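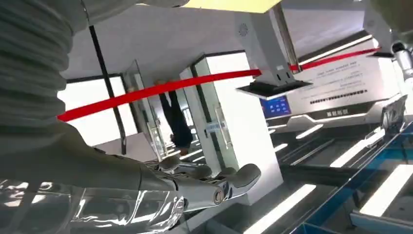
Hidayah Tuhumury asked whether the drivetrain wear session for the youth mountain bike coaches should stay at two hours or be split, as the Wilau group never got to chain measurement last time. Kept at two hours. Brake bleed moved out to its own evening.

7 Sep 2022
Workshop notebook, coach skills block, drivetrain

Stock on the bench: 6 used chains from the Wilau loaner bikes, one new Trisell chain as reference, two cassettes (Jostitz, 11-speed). The Cocco cassette is still out on loan.

Loaner bike 2 has 1288 km on the log sheet, loaner bike 6 has 1028 km. Both logs start in February. Measured over 12 full links with the steel rule, chain under light tension, pin center to pin center. New chain reads 12 in. even. Bike 2 is 1/16 in. over, so replace. Bike 6 is under 1/16, leave on, recheck at the next service.

Drop-in gauge gave a higher figure than the rule on both chains. It takes up roller play as well as pin wear. For the session, teach the rule first and hand out the gauge after. Coaches will mostly use the gauge on trail days, so they need to know it reads high.

Cassette check: new chain on bike 2, stand test in all gears, then under load in the parking lot. Skips on the third-smallest cog under load, not on the stand. Note for handout: a stand test alone does not clear a cassette. Jostitz 11-speed goes on bike 2.

Session order as it stands:
Cleaning, 20 min
Rule measurement, in pairs, 30 min
Gauge comparison, 15 min
Break and joining a chain with a quick link, 35 min
Load test outside, 20 min

Hidayah wants riders over 14 to do the quick link step themselves at practice. Fine with me if a coach checks the link before the bike leaves the stand. Add a line for initials on the log sheet.

Open: second pair of quick link pliers. Handout still has the old 10-speed chain length table, pull that page. Ask Wilau for their rotor thickness readings before the brake evening.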